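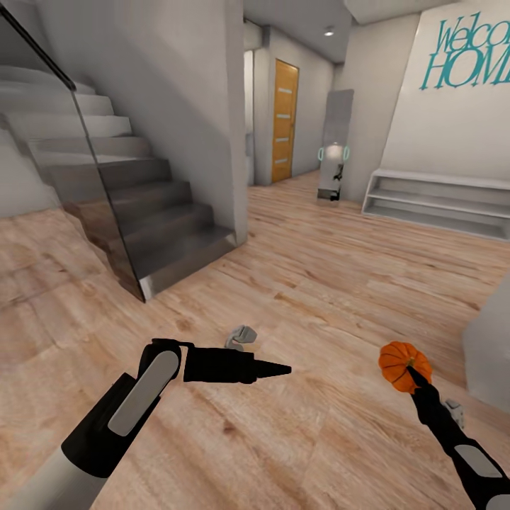 Left arm free, right gripper closed on the pumpkin, hallway scene in the simulator.

I have spent the last few weeks of evenings collecting teleoperated demonstrations in simulation, and the notes had reached the point where I could no longer find anything in them. This post is the cleaned-up version. It covers the control setup, the task, what I log, and the mistakes that cost me the most time.

The task is carrying a small object through a house. The robot starts with nothing in either hand, picks the object up, drives to a target and puts it down. The object in most of my sets is a small orange pumpkin. I tried a cube first and dropped it after a day. A cube lets the operator get away with one lazy approach angle. The pumpkin has ribs, and the collision mesh follows them closely enough that a bad grasp rolls.

The house is called Gilano in my scene folder. It has a staircase with a glass balustrade, a hallway ending in a wooden door, a big mirror leaning on the wall, and a low white shelf under some teal lettering. I like it because it is awkward. The glass in particular is a good test of whether an operator is watching the view or driving from memory.

Control setup

I use two handheld controllers, one per arm, with base motion on the thumbsticks. The bridge between the controllers and the simulator is Buveo, which takes controller poses and turns them into end-effector targets. Inverse kinematics runs on the simulator side. Poses are sent at 90 Hz and the simulator consumes whatever arrived most recently. There is no queue. I had one at first, and every hiccup on the network turned into a burst of stale motion afterward.

Clutching matters more than I expected. With the clutch open, the controller moves and the arm does not. With it closed, the arm follows relative motion from wherever it was. I bound the clutch to the grip button and the gripper itself to the trigger. The other way around feels natural for about an hour, and then you open the hand in mid-carry while trying to reposition your elbow.

Translation is scaled 1:1 for reaching and lower near contact, switched by hand. I tried automatic switching based on distance to the nearest object. It was unpleasant. The arm changes feel just when you are concentrating, and the resulting trajectories have a kink in them that the policy copies faithfully.

What the operator sees

Only the robot's own view. My first 38 episodes were recorded with a free third-person window open next to it, and I had to throw all of them out. With the outside view I was making moves that nothing in the recorded observations could explain: reaching behind the base, avoiding a shelf corner that was out of sight, stopping dead in front of things. A policy trained on that set did roughly what you would guess.

With the outside view gone, demonstrations got slower and contained more looking. The operator backs up, turns, comes in again. I used to edit those parts out. Now I leave them in unless the robot is completely still.

The mirror is its own problem. It reflects a robot, and in a low-resolution observation that is a second machine with a white head and glowing rings. I keep the mirror in the recorded scenes. A model that gets confused by it would be confused in a real apartment too, and I would like to know early.

Where the other arm goes

In a one-handed carry, the idle arm still produces data. If you let it hang wherever the last clutch left it, you get a different idle pose in every episode, and the model spends capacity on predicting noise. If you park it in one fixed pose, the model learns that pose very well and objects when it starts anywhere else.

My compromise is a loose rule. The idle arm stays forward and low, somewhere it cannot hit a wall when the base turns, and the operator is allowed to shift it now and then. Tight turns beside the stairs are the case to practice. The left arm reaches further than it feels like it does, and the tip of the tool leads the turn by quite a bit.

Logging

Each step stores joint positions, joint targets, gripper command, measured gripper width, base velocity and the camera images. Store both the target and the measured position, even if you are sure you will only use one. I changed my mind twice. Measured gripper width is also the simplest check for a lost grasp: closed command, width near zero, object gone.

I also store the clutch state. It is not an input to the policy. It is useful for filtering, for example to drop long stretches where both clutches were open and the operator was drinking coffee.

A finished episode in Gilano runs about 800 steps after downsampling. Episodes much longer than that go in a separate folder, labeled slow, and I train with and without them. So far the slow ones help with the pickup and hurt the driving – the base stutters.

Mistakes worth listing

Forgetting to randomize the start pose. A whole Sunday went into a set where the base began in the same place every time.

Resetting the object but not its velocity. The pumpkin left the room on frame one.

Recording while tired. The last 23 episodes of any long session are visibly worse than the first ones: jerkier wrist, later gripper closes, more bumps. I now stop earlier and shuffle the house layouts within a session so the bad ones are not all from one room.

Trusting the success flag. Mine checked that the object was within the target region, and said nothing about whether the gripper had let go of it. Several "successful" episodes end with the hand still closed.

Next up is a two-handed version with handovers, using the same bridge and a second house, Santoso, with narrower doors. The clutch logic needs work before that – with both arms holding one object, releasing a single clutch lets the hands drift apart, and the physics engine resolves the disagreement violently. I have a half-working fix that locks the relative pose of the two grippers while both are closed. I will post the config once it survives a full evening.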